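Fri 8 March

# Tidying a bedroom the way you'd teach a robot to do it

I keep a page of household tips, and most of them come from being lazy in an organized way. These come from the Flilach study, a paper by a small group in Oltinstead who wanted to know how many demonstrations a robot needs before it can clear a bed. Their method is simple to describe. People tidy real bedrooms using hand-held grippers, one per hand, and the recordings become lessons. No robot has to be in the house while this goes on, so the robot gets out of the housework at the very stage when I would have liked some help.

The finding that got my attention had little to do with robots. The group compared two ways of giving lessons. In one, people tidied however they pleased. In the other, they followed a few house rules about order and where the bin went. The policy trained on 45 ruled demonstrations did better on new bedrooms than the one trained on more than twice as many free-style ones. My family has been giving free-style demonstrations for years, and I can confirm the results.

## Rule 1: Put the container down first and leave it there

In the study the bucket was set beside the bed before anything was picked up, and it stayed put for the whole session. Moving it halfway through confused the policy, which had learned to carry things to a spot and let go. I do the same with socks.

Pick a place you can reach without walking around the bed. Widest opening you own, no lid. The paper has a whole paragraph on lids and it is not a happy one. 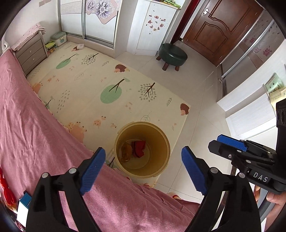
Sitthichai wrote in to say the rule falls apart with a tall bin, as you end up dropping things from a height and half of them bounce out. A low bucket and a slow release, he says, fixed more of his failed runs than any change to the software. I've taken that on board and retired the tall bin to the garage, where it can be wrong in private.

## Rule 2: Small stiff things before big floppy ones

Boxes and packets go first. They keep their shape, and two pads can close on them without much thought. Cloth comes last. Pick up a big piece of satin early and it will drag half the bed along with it, or drape itself over the very thing you wanted next.

The numbers here were lopsided. Out of 25 trials on boxes the policy missed 2. On crumpled fabric it missed 19 of the same number, and the authors used the word "challenging," as authors do.

What helped with cloth:

- Grab a bunched part, well in from the edge. A flat edge on a flat sheet gives the fingers nothing to close on.
- Lift straight up until it clears the bed, then travel.
- If it's twisted, leave it twisted. Folding is a separate job and, as far as I can tell, a separate research field. 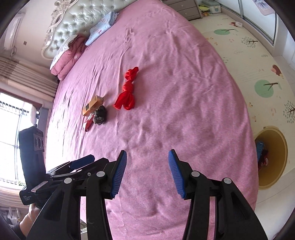 *Mixed items on a pink sheet, red satin in the middle, bin on the right.*

## Rule 3: Pause before you grab

Free-style tidiers swoop. The ruled group had to stop for a beat with the fingers open on either side of the object, then close. The paper credits this pause with a good share of the improvement, on the grounds that the policy could tell where reaching ended and gripping began. I tried it while clearing my own bed and felt ridiculous — but I also stopped knocking things onto the floor.

## Rule 4: Use both hands, one at a time

With two grippers there's a temptation to send both in together. They collide. The study's advice was to let one hand work while the other waits to the side, and to swap when the next item is nearer the idle hand. It works for people too, especially married ones.

## Still open

A follow-up is due in September, from a second site in Brendgate, with patterned bedding and the floor included. Floors are harder, the group says, particularly with a printed mat, where a flat picture of an animal and a flat toy animal can look like the same job. I've tried to pick up a printed leaf myself, so the robot has my sympathy on that one.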